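Where can I read up on the Forkedlow extortion trial?

tidewrack

I've become completely hooked on the Forkedlow case and I'd love some help finding more to read! For anyone who hasn't come across it, this was the gang that made shopkeepers and stallholders along the coast at Vitomham pay "insurance" every month, and burned out the ones who wouldn't. It came to court in 2000 with 13 people in the dock, and the longest sentence handed down was 12 years.

So far I've got through the McAlister paperback (brilliant on the arrests, very thin on the trial) and one radio programme. What I'm really after is the evidence from the market traders, because the book gives them two pages and they sound amazingly brave. Is there a transcript anywhere that an ordinary person can read? Do I have to write to the court? I'm not a journalist or a student, just nosy, and I can get to Vitomham library most afternoons if that's any use.

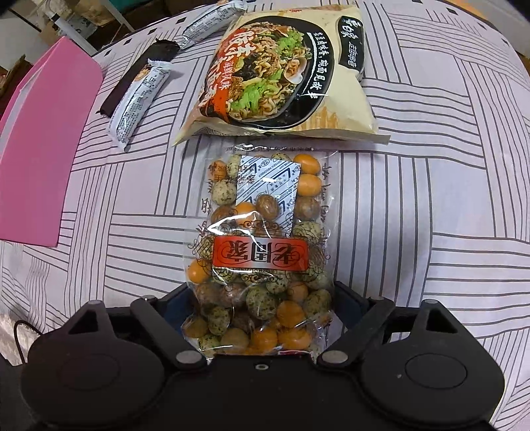 pennyblack_lane

Great case to get stuck into! Start with the library and leave the court till last. A full transcript of a trial that long would cost a fortune to have typed up, and that's if the recording has been kept at all, which after this many years I wouldn't bet on. The judge's sentencing remarks are much shorter, so if you do write to the court, ask for those first.

The local paper is where the good stuff is. In those days they had a reporter sitting in court nearly every day, and you get whole chunks of the traders' evidence word for word. Vitomham library has it on microfilm in the upstairs room. Ask at the desk for the reels from February onwards and book the reader, there's only one that prints properly. Don't skip the letters page either — people were writing in furious about the market being left to fend for itself, and some of them had clearly been paying up themselves.

One tip, look under "Cumach" as well as "Forkedlow". The paper called it the Cumach trial for the first few weeks, after the haulage yard where the money was counted, and only changed over once the yard's owners had been cleared of knowing anything. I missed a month of reports before I spotted that, so you're getting the benefit of my wasted August!
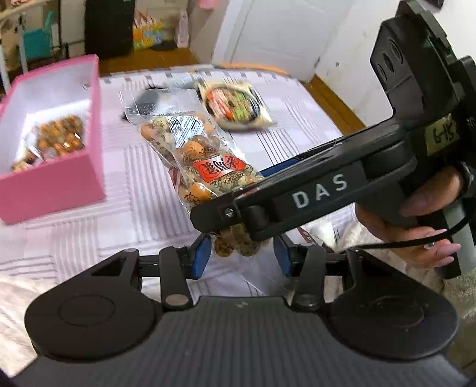

Eggs in a clear plastic bag.

gullsandgavels

Try the appeal. Three of them appealed and lost, and appeal judgments tend to set out what the witnesses said before they get on to the legal argument. The one I read ran to over 100 paragraphs and wasn't hard going at all. A law library should be able to find it for you, and plenty of them will let you in for the day if you ring first.

Also be a bit careful with the paperback. I enjoyed it too, but it has the fire at the fish stall happening after the first arrests and the paper has it before, so check anything you want to repeat.

tidewrack

Thank you both, this is wonderful! I had no idea about the Cumach name, and that explains why my search of the index came up with nothing before April. I've booked the microfilm reader for ten o'clock tomorrow and I'll report back on what the traders said.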